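About Lastetti

Hello, and thanks for dropping by! I'm Nanami, and I run Lastetti, a small browser game about raising, racing and generally spoiling long-legged hill beasts called yagi. If you've come from the sign-up page wondering who on earth looks after this place, it's me and four other people, most of whom are online far too late at night.

We opened with 30 players, nearly all of them friends of Takeshi Tanabe, who wrote the first version of the racing code and still shouts at it now and then. These days we have more than 3,000 registered riders and 174 different yagi to collect (yes, the spotted ones count separately, please stop asking Essam!). Essam Tawfik draws every single one of them by hand, along with the saddles, the hats and that awful scarf you all voted for in July.

Renji and Wakana Furukawa look after the world itself. Renji built Tarnwood, the starting valley, and then got carried away and built Gidar, the salt port on the other side of the pass, which was meant to be one street and a ferry. Wakana writes the quests and the shopkeepers. If a fishmonger has ever been rude to you in Gidar, that was her, and she's very proud of it.

A few things people ask us a lot. Lastetti is free to play. You can buy coins if you'd like to, and they pay for the servers and Essam's pencils, but everything in the coin shop turns up in the ordinary shop later in the season. We don't sell faster yagi and we're not going to. Stable names have to be clean enough to read out to your gran. Trading between friends is fine, trading for real money isn't, and we do check.

Events run every month, with a bigger one in summer when the pass is open and both towns race each other for the bell. Tarnwood has it at the moment (sorry, Gidar). Everyone who finishes a lap gets 400 ribbons to spend, even if they come in last, and I usually do.

We're always glad of bug reports, silly ideas and pictures of your stables, and one of us reads the help inbox each evening after 7pm. If you're brand new, pop into the Tarnwood inn when you arrive and say hello in the chat. Somebody will lend you a saddle!

Contact us | © Lastetti | Back to top
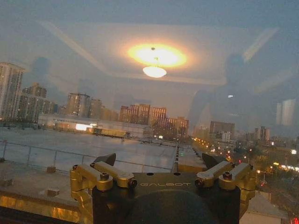

Page 1 of 1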